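Home Collections Listening Room Visit FAQ Contact

Archive > Collections > The Nikis Collection > Frequently Asked Questions

The Nikis Collection: Frequently Asked Questions

The Bernville Music Archive holds the recordings and papers of the Nikis, a vocal harmony group active in Bernville between 1961 and 1968.

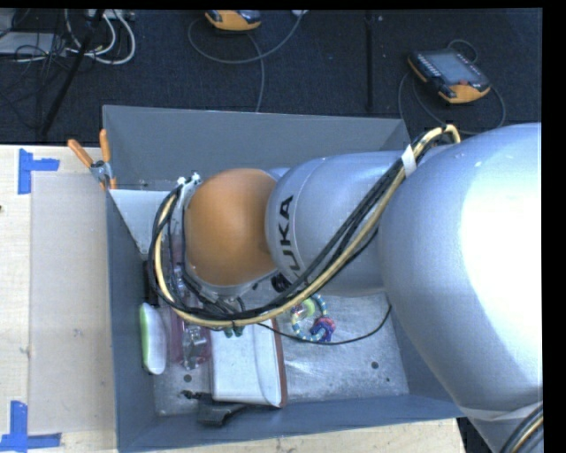 The questions answered on this page are those most often received by the reading room. Inquiries not covered should be sent in writing to the collections office.

What does the collection contain?

The collection consists of 46 open-reel tapes, 31 acetate discs, and 555 items on paper. The paper items include set lists, handwritten arrangements, letters, contracts, and concert programs. The group's two commercial singles, issued on the Grarkine label, are held as library copies and may be requested separately.

How did the archive acquire the material?

Most of it was donated by Marietjie Modise, who sang alto with the group from its second year and kept its papers after it disbanded. A smaller group of tapes came from the former Lindholm Ballroom when the building was sold.

Have all of the tapes been digitized?

No. Transfers are complete for the rehearsal tapes and for the Lindholm performances of 1964 and 1965. The remaining reels are being treated in order of physical condition. The finding aid is updated each January to show which recordings are available for listening.

May I listen to the recordings from home?

Short excerpts from 67 songs are available through the online catalog. Full recordings may be heard only in the Listening Room, which is open by appointment from 10:00 a.m. to 4:30 p.m. Headphones are provided. Visitors may take notes but may not make copies of any kind.

Who sang lead on "Harbor Lamp"?

The label of the single does not credit a lead singer, and published accounts differ. Session notes in Box 3 name Ms. Modise for the first verse and are silent on the second. An alternate take, with a different arrangement of the bridge, survives on one of the rehearsal tapes.

Can I use a recording in a film, broadcast, or podcast?

Ownership of a tape does not give the archive the right to license the music on it. Applicants must obtain permission from the songwriters or their estates, and from Grarkine where a commercial release is concerned. The archive will supply a preservation-quality file once written permission has been received. A processing fee applies.

How should the collection be cited?

Please give the title of the item, the box or reel number, and the words "The Nikis Collection, Bernville Music Archive." Interviews should be cited with the name of the interviewer. The oral history interviews were conducted by Yutong Du, and transcripts may be read without an appointment.

I own a photograph, program, or tape connected with the group. Is the archive interested?

Yes. Please write with a short account of the item and how it came to you before sending anything by mail. Original tapes should not be played or rewound before they have been inspected by our staff. Loans for copying are accepted, and originals are returned by insured mail.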